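Home About Posts Archive

598 and counting
2024-12-02

So we passed 598 good takes on the little trash bin task! Lorraine Gosling and I have been swapping shifts since March, and my shoulders know it. One of us drives the arms, the other resets the table and logs the take. I like driving best - you get into a rhythm and the lid starts to feel like your own fingers are on it.

We toss maybe one take in 8. Mostly for pauses, because if I stop to think, the model learns to stop too. Next up is moving the bin to 3 new spots on the table and doing it all over again. Wish me luck (and send coffee)!
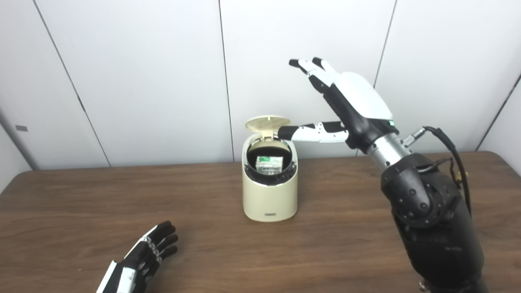 Right hand by the lid, green and white box in the bin.

We use cookies to keep this blog running. OK
Contact | © Rosário Pacheco | Back to top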